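Handheld gripper demos vs teleop, cloth pickup - Trasen forum

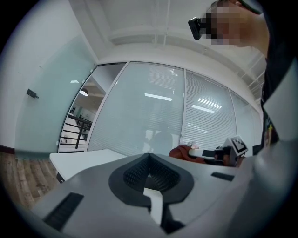
Last edited: Saturday, 4:12 pm

dlockwood
We trained on 1,816 handheld demos and 210 teleop ones. Handheld did better on held-out cloth.

stiler_k
Not a fair test. Cut both to 210 and rerun.

dlockwood
Did that. The gap shrinks - still there over 3 seeds.

jandirine
Three seeds is thin. I'd call it a tie.

stiler_k
Same. Post the per-seed numbers.

dlockwood
Will do Saturday night.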